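Home » Storage » Drawer Units » Stelico Long Low Dresser

Stelico Long Low Dresser, Flush Front

Sold by Skinton. Usually ships Monday.

Overview

The Stelico is a long, low drawer unit for bedrooms, hallways and spare rooms. It is supplied as a carcass, a top and a set of drawer boxes, with all fasteners bagged by assembly stage. The drawers run on full-extension slides with a soft-close damper on each side. The unit stands on a recessed plinth with leveling feet.

Drawer fronts are flush and carry no knobs or pulls. Each drawer opens with a push on the front and closes the same way. The latch is mechanical and needs no power supply.

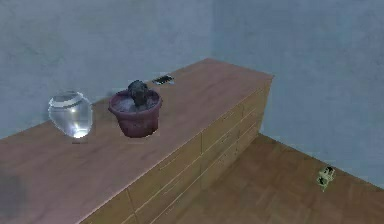
What is in the box

Carcass panels, top panel, plinth rails
Drawer boxes, pre-assembled
Slides, fitted to the carcass panels at the factory
Push latches and spare latch tips
Leveling feet
Wall anchor kit, 2 brackets with screws for wood studs
Hex key
Printed assembly guide

A drill is not supplied. Screws for masonry or metal studs are not supplied.

Finish

The top and the fronts are finished in separate batches and are meant to differ in tone. The top is the redder of the two. The fronts are lighter and more yellow. Both are sealed with a clear water-based coat. Color will shift with exposure to daylight, most of it in the first year, and the top will move more than the fronts. Move lamps and trays from time to time during that period to avoid lighter patches under them.

Replacement fronts are cut from current stock. An exact match to an older unit cannot be guaranteed.

Placement

Keep the unit clear of radiators and floor vents. On an outside wall, leave an air gap behind the back panel and check it in the first winter for condensation. Newly plastered walls must be fully dry before the unit is pushed against them. Trapped moisture will swell the back panel, and this is not covered under warranty.

Below a window, check that the sash and any blind cord clear the top. If the room gets strong afternoon sun, fit a blind or use a cover cloth.
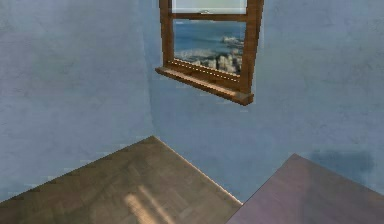 Brown wood window frame, pale blue-gray walls.

Baseboards deeper than the plinth recess will hold the unit off the wall. Use the spacer blocks from the Villalba accessory pack in that case. Do not notch the side panels. Notching removes material where the rear cam bolts seat, and the carcass will rack when the drawers are loaded.

Loading

Maximum load per drawer is 30 lb, evenly spread. The top is rated for ordinary household items such as lamps, trays and vases. It is not rated for seating. Aquariums and televisions with a center pedestal need a separate stand.

Put felt or cork under glass and ceramic. Wipe up spilled water at once, especially along the rear edge, where the seal is thinnest.

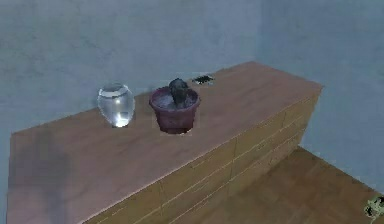

For regular cleaning, use a damp cloth followed by a dry one. Do not use ammonia, silicone polish or abrasive pads. Crayon and light scuffs come off with a drop of dish soap. Deeper scratches in the top can be filled with the Nestodex repair stick in the matching tone, sold separately. Work the stick across the scratch, level it with the plastic card, and leave it overnight before putting anything on it.

Assembly notes

Two people are needed to lift the top. Level the carcass before the drawers go in. A unit that is out of level will show uneven seams between the fronts, and the push latches may not catch. Seams are adjusted with the cam on the underside of each drawer box, a quarter turn at a time, starting with the bottom row.

Anchor the unit to the wall with both brackets. Anchoring is required on all floor types, carpet included.
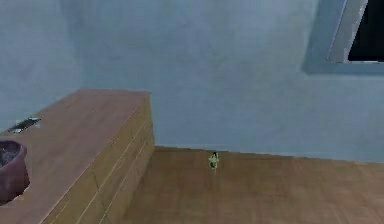
Light-brown wood cabinet, reddish top, paler front.

Warranty and parts

The carcass and slides are covered for 5 years from delivery. Latches, dampers and feet are covered for 2 years. Keep the label from the inside of the top left drawer box, as it carries the batch code needed for spare fronts.

Parts requests go to Oriana Maldonado at the Skinton parts desk. Include the batch code, the drawer position counted from the left, and a photo of the damaged part. Latch tips and feet are mailed free of charge during the warranty period. Slides are sent in pairs only.

Related items

Villalba accessory pack (spacer blocks, felt pads, drawer dividers)
Nestodex repair stick
Stelico replacement damper, pair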